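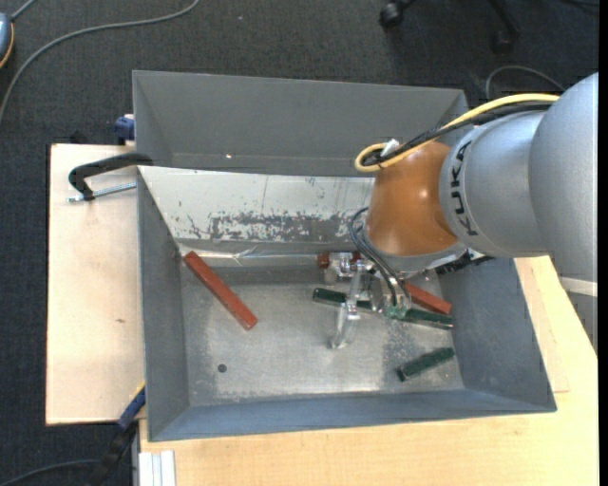
Nilton Betancur wrote back that the Parnbridge reading scheme was "going well by any fair measure," and I wish I could sign that. We enrolled 50 adults. By December, 28 were still coming, and the Nitby group had dropped to four. The 1,276 hours we logged include time when the room was open and a tutor was waiting, so I would not quote that figure to anyone. Test scores are up a little at Ikville. I don't yet trust them. The second payment should wait until we have the retests.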